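Equal pay at the old feed store

2 May 2024

I've been meaning to write about Joluvano since January, when I first went over to Hurness to see the place, and I kept putting it off because every time I sat down I ended up telling the story of the bus ride instead. (It was a very long bus ride. I will spare you.)

Joluvano is a sewing workshop in the old feed store on McPhee Street. The people who work there cut up worn-out tents and awnings and make them into bags, aprons and a rather handsome kind of log carrier, and everyone is paid the same hourly rate, whether they've been sewing for thirty years or started last week and are still unpicking more than they stitch. I went in with doubts about that. I've worked in enough shops to know how people feel when the new hire earns what they do!

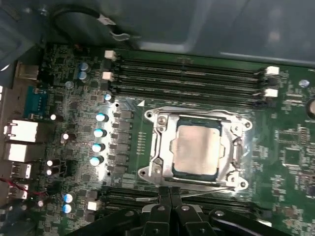

Processor in its socket, memory slots empty.

What I hadn't understood was how much the jobs move around. Cutting is hard on the wrists and nobody wants a full week of it, so it goes by turns, and so does answering the phone, and so does the dreadful business of washing mildew out of canvas in the yard. Once I'd seen the mildew I had fewer opinions about who deserved what.

They began with 4 members and a loan, and a good bit of the loan went on one secondhand walking-foot machine that weighs as much as a pony. Last year they sold 1202 pieces, most of them at the Ikitham market and the rest by mail.

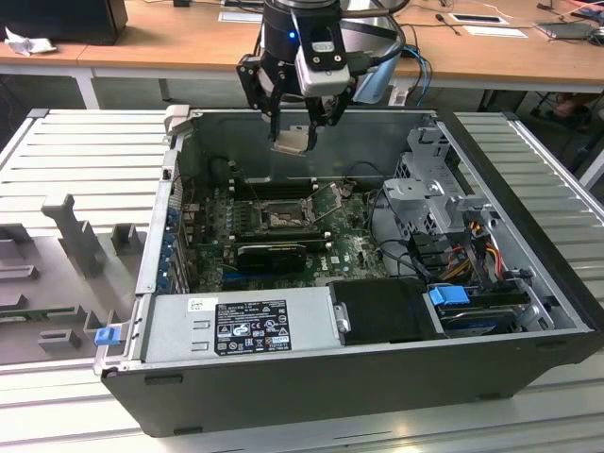

WORK AND WAGES

Now, the money, which I know is what some of you wrote to ask about. The members put 600 dollars a month aside before anything is shared out. Of that, 200 goes into what they call the slow jar, for people who are sick or looking after somebody, and you can draw on it without giving a speech about why. I liked that very much. I also wondered, on the way home, what happens in a month when the market is rained out three weekends running, and I should have asked.

The other thing I keep turning over is the price of the bags. They aren't cheap. A woman at the next stall told me she couldn't buy one herself, and the members know this and don't love it, so they've started keeping the ones with crooked seams for a lower-priced rack by the door.

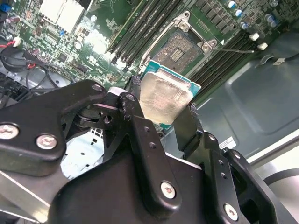
The rack was half empty by lunchtime when I was there, and I bought an orange bag from it with one strap a little longer than the other. It has carried potatoes, library books and a very heavy casserole dish, and the stitching is holding up fine. I'm going back to Hurness when the weather settles, and I'll ask about the rained-out weekends then. If you have a question you'd like me to take along, leave it in the comments and I'll write it down.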